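About Onska

Onska assembles and repairs low-voltage control boards and the wiring that goes with them. Our customers build heating controls, pumps, small ovens and other equipment in which a board has to be fitted, connected and later serviced by someone with ordinary tools.

What we make

Most of our output is board-and-lead sets: a populated circuit board, supplied with its leads cut to length, crimped and labeled. A typical order is 600 sets. We also accept orders as small as 10, mainly replacements for equipment that is no longer in production.

Three board families are current. Hora is a power control board. Pearce is a sensor interface with a prototyping area. Nanus is a compact relay board for use inside existing enclosures. Customer drawings are accepted for all three, and we will quote from a sample if no drawing exists.

How we work

Boards are populated first and inspected before any wiring is brought to the bench. Leads are prepared separately. Wire is cut, stripped and crimped in batches by gauge, and one piece from each batch is pull-tested to destruction. If the sample fails, the batch is scrapped — we do not re-crimp.

Signal pairs are twisted when the drawing calls for it. Supply leads are left as single wires unless the customer asks for a sleeve. Color codes follow the customer's own system, and a copy of the code is packed with each carton.

Connectors and terminals

We use housed plugs for signal connections and insulated female spade terminals for supply leads. A clear insulating sleeve is our default on spades, as the crimp can be checked without pulling the sleeve back. Colored sleeves are available on request. Plugs are checked against the matching board header before shipping.
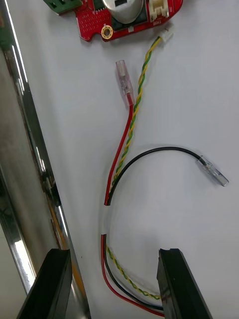 Repairs

Boards sent for repair should include the leads, if these can be removed without cutting. Many of the faults reported to us as board failures are found in a terminal or plug. Assessment takes 4 working days. A written report is issued before work starts, and the board is returned untouched if the quote is declined.

Location

Our workshop occupies the ground floor of a former grain store built in 1798. Deliveries are accepted at the side entrance until 4 p.m. The workshop closes for stocktaking in May — repair items received during that period are logged on reopening.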